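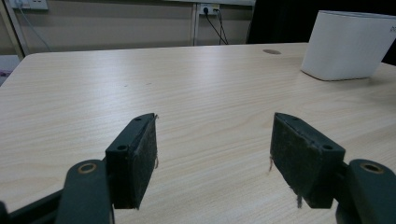
Can you get a white heat mark out of a light wooden tabletop at home? Sometimes, if the mark is only in the finish, though I wouldn't promise it to anyone and I'd stop at the first sign of dulling.

Home Tables Care My tickets Log out

Ticket: Sivico table, Rarnley branch
Status: open

August. Customer reports a pale ring near the back corner, from a casserole dish. Says the leaflet promises the top is "heat safe". I have read the leaflet. It says heat resistant, and gives no temperature, so I don't see what anyone was promised.

First try: dry cotton cloth and a warm iron, 2 passes, no steam. Customer says the ring is "maybe fainter". Maybe. Asked for it to be checked again in daylight.

Second try: the Trình oil, left on for 11 minutes and wiped along the grain. The bottle claims it hides marks on over 2,000 finishes. I'd like to know who tested them. Result: a shiny patch, ring still there.

Told customer to leave it alone for 14 days and wipe with a barely damp cloth only. No mayonnaise, no toothpaste — I know what the forums say, and toothpaste is an abrasive.

Reply from Prurberg workshop: they suggest sanding and refinishing the whole top. They suggest that for everything. Have asked whether the top is oiled or lacquered, which they should have told us before we sent anybody a bottle of oil.

Waiting on Prurberg. Not closing this as solved.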